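Gonatow Manipulation Software
Progress report to the Trasgate fund, second reporting period
Prepared by Arwel Ifans

Summary

Work in this period covered the grasp planner, the wrist-camera perception node and the replay tooling. The planner and the replay tooling are on schedule. Perception is behind by one milestone, for reasons given below. No change to the budget is requested.

Grasp planning

The planner now treats thin-rimmed objects as a separate class. In the previous release it fitted a box to the object and picked the narrowest side, which gave poor results on plates and shallow bowls. The new version fits an arc to the visible rim, samples candidate contact points along it and scores each one on finger clearance and expected torque. Planning for one object takes 90 milliseconds on the target computer, down from the figure reported in September, and fits inside the cycle budget agreed with Mkhize.

Two known faults remain. The torque score assumes uniform thickness and underrates heavy rims. The clearance check also ignores the table once the arm has begun to lift, so a low retreat path can pass the check when it should not. Both are logged, and the second has a fix in review.

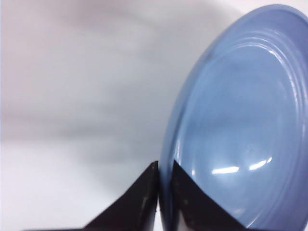
Gonatow Lab, December 2021

Glazed tableware is now part of the perception work. A plate held on edge by its rim presents the wrist camera with a partial arc, a set of concentric ridges and bright streaks of glare on the well. The edge detector can lock onto any of these. The ridges are the harder case, as they run parallel to the rim and produce an arc of nearly the right shape at the wrong radius.

The current build handles glare by masking saturated pixels before edge extraction. Ridge rejection compares each arc with the finger positions reported by the gripper and discards any that does not pass between the fingertips. This works only when the fingers are closed on the object. It gives no help during approach, and the approach case is the milestone we have missed. We expect to close it with a second view taken before the final descent — the planner already supports the extra pose, but the perception node does not yet merge the two views.

Replay tooling

Florer, our log replay tool, now steps camera images, joint states and planner decisions from one shared clock. Before this change the image stream could lag the joint data by up to four control cycles, and several faults filed against the planner were timing errors in the logs. Nine open tickets were closed on that basis. Mkhize has the same build and can replay our logs without conversion.

Next period

1. Merge two views in the perception node and rerun the approach tests.
2. Release the retreat path fix.
3. Add a thickness estimate to the torque score.
4. Freeze the message format between planner and perception.

Item 4 depends on Mkhize agreeing to the revised pose message. A draft has been sent, and comments are outstanding.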